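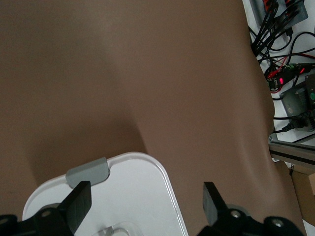 Skillham repair centre to open for a second day each week

Monday, September 2, 2024

The household repair centre in Skillham will open on Thursdays as well as Saturdays from this month, after a busy summer in which the waiting list for small jobs grew to 405 items.

The centre, run by the Grena housing association, mends kitchenware, lamps, toys and clothing for residents of the town and nearby villages. Most repairs are free, though people are asked to pay for parts.

Manager Roksolana Nazarenko said the extra day had been planned for January but was brought forward. "People were waiting five or six weeks for a new handle or a plug," she said. "Some of them gave up and bought another one, and that defeats the purpose."

The association has put £2000 towards tools and a larger store of spare parts. A further £100 a month will cover the heating of the back workshop, which was closed last winter.

Lotte De Smet, who teaches the sewing class, will also move to Thursdays – her group has outgrown its Saturday table. New members can join at any time and do not need their own machine.

Items can be left at the front desk between 10am and 2pm on both days. The centre does not take gas appliances, microwaves or anything too heavy for one person to carry. Parking is free in Brundano Road.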